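Glue-up notes, maple panels for the Prillham cabinet 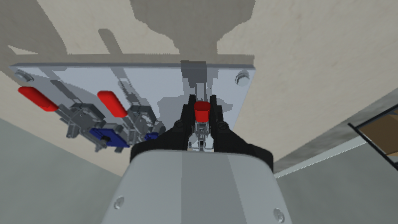 Workshop Notebook / Clamping and Gluing

Last updated: 9 December 2021
3 min read

Picking up where I left off with the door panels, and I'm going to write this out at length, as the September batch was written up in four words and I could have kicked myself when I went back to look for the details.

Panels 1 to 17 are all glued now. I used the Santoso hide glue for the first few and then went over to the Flusard yellow, mostly to see if the longer open time would calm me down a bit (it did!). With the hide glue I was racing to get the last board in place before it gelled, and panel 3 has a starved joint at one end that I can slide a thumbnail into. I'll rip it apart and do it over. The others look good, though I haven't flattened any of them yet and I've been fooled before.

Calum Drummond stopped in while I was setting up and thought I was cranking down far too hard on the middle of each panel. He was right, you could see the bow with a straightedge. We backed off, alternated the bars over and under, and the next panel came out so flat that I left it on the bench just to look at it for a while.

On the toggle clamps — red grips, three on a plate — I still like them for holding small work to a plate, drilling hinge cups and so on, but they have no business in a glue-up. Once the handle is over, the pressure is whatever you set the spindle to, and it won't follow the wood as the glue squeezes out. Leave them for the hinge jig.

Width after trimming should be 167 mm on the narrow doors. I cut the first one short by a hair and it has become the test piece for finish. Two coats of the Modden oil so far, sanded between with 3000 grit, probably much finer than it needed, but it feels lovely.

Still to do: redo panel 3, scrape the squeeze-out off the last four, order more wax paper, find out who has the good card scraper. Humidity in the back corner is creeping up again, so stickers between everything please, and don't lean panels against the outside wall.

Questions or corrections: leave a note in the shop book
© Prillham Workshop Notes
Back to top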